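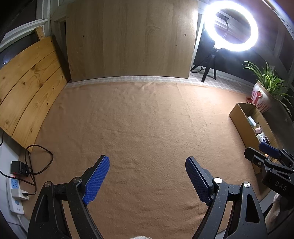
펠트 담요 바닥에 깔고 쓰시는 분 계신가요? 주름이랑 보풀 문제

작은 방 바닥에 황갈색 큰 담요 깔아놓고 작업하는데요 (펠트 비슷한 거) 자꾸 주름이 져요. 그 밑으로 회색 흰색 체크무늬 매트가 있고요. 담요 가운데쯤 세로로 이음선 같은 게 있는데 그쪽이 특히 거슬립니다. 손으로 펴도 며칠이면 다시 그대로.

다림질해도 되나요? 라벨을 잘라버려서 소재를 모름... 촉감은 펠트인데 모인지 폴리인지 모르겠어요. 물세탁도 무서워서 못 하고 있음.

그리고 하나 더. 벽에 판재를 세워뒀거든요. 밝은 오크색 큰 판 하나, 소나무 판 세 장 이어서 곡선으로 만든 거 하나. 소나무는 그냥 비스듬히 기대놨어요. 이렇게 오래 두면 휘나요? 창가 쪽이라 겨울에 좀 걱정되네요. 둘 자리가 거기밖에 없어서요 ㅠㅠ 12월에 이사 와서 아직 정리 중입니다.

아 그리고 접란도 같은 방에 있는데 톱밥 날리는 거 괜찮은지도 궁금. 사포질은 보통 베란다에서 하는데 가끔 귀찮아서 방에서 해요.

답 급합니다. 주말 전에 정리 끝내야 돼요

작성자 Cakham
02/03/2021

Senad Tomić
한국어 서툴러도 이해해 주세요. 가구 만드는 일 9년 했습니다.

담요부터. 소재 모르면 다리미 바로 대지 마세요. 폴리면 녹아요. 안 보이는 모서리에 면 수건 올리고 제일 약한 온도로 2~3초만 눌러보기. 번들거리거나 딱딱해지면 바로 중단. 괜찮으면 조금씩 넓혀가면서, 밀지 말고 꾹꾹 누르는 식으로요. 밀면 늘어나요.

이음선은 완전히 안 펴질 수 있어요. 박음질한 실이 당겨서 우는 거면 다림질로 안 됩니다. 뒤집어서 실 먼저 보세요. 당겨져 있으면 그 부분만 풀어서 다시 박으면 됨.

깔 때는 매트랑 담요 사이에 미끄럼방지 망 한 장. 그물처럼 생긴 거요. 담요보다 사방 조금 작게 잘라서 넣으세요. 제 작업실도 그렇게 씁니다. 40도 넘는 물세탁은 하지 마시고요, 모 섞였으면 줄어들어요.

판재는 기대놓는 게 제일 안 좋아요. 특히 소나무. 가운데가 처져요. 눕힐 수 있으면 바닥에 각재 세 개 같은 높이로 받치고 그 위에. 못 눕히면 최대한 수직에 가깝게, 바닥에 닿는 쪽 밑에 얇은 나무 괴고 벽에서도 살짝 띄우기. 앞뒤로 공기가 똑같이 통해야 됩니다. 한 면만 마르면 그쪽으로 휘어요. 곡선 판은 이미 모양이 있으니까 어디 한 점에 무게 몰리지 않게만 하세요. 오크색 판은 원목인지 무늬목인지 모르겠는데 무늬목이면 좀 덜 움직입니다.

마감 안 한 상태면 양쪽 다 오일 한 번 먹여두는 것도 방법. 한쪽만 바르면 안 돼요!

Foley
접란은 웬만하면 안 죽음. 잎에 먼지 앉으면 젖은 천으로 닦거나 샤워기로 한번 씻어주면 끝. 흙 위에 톱밥 쌓이면 걷어내고요. 저는 그냥 뒀다가 곰팡이 폈어요

근데 담요 위에서 사포질은 하지마세요 진짜. 톱밥이 털에 박혀서 청소기로도 안 빠져요. 테이프로 찍어내다가 하루 다 갔음. 얇은 비닐이라도 깔고 하시길

Rovberg
그냥 돌돌이에 말아서 하루 두면 펴져요. 종이관 굵은 거 원단 가게에서 얻을 수 있음. 저는 1,000원 주고 샀어요. 접어서 보관하니까 주름이 생기는 겁니다. 안 쓸 때는 말아두세요

판재는 잘 모르겠고 저희 집은 장롱 뒤에 세워놨는데 2년째 멀쩡해요. 너무 걱정 안하셔도 될듯

Cakham
감사합니다!! 뒤집어보니까 이음선 실이 진짜 당겨져 있네요. 모서리 테스트는 오늘 저녁에 해볼게요. 소나무는 일단 침대 밑에 각재 받치고 눕히려고요. 높이 재보니까 들어갈 것 같아요. 오크색 판은 커서 안 들어가고... 그건 밑에 괴고 세워두는 걸로. 미끄럼방지 망은 두께 상관없나요?

Senad Tomić
얇은 걸로. 두꺼우면 가장자리 걸려서 넘어져요.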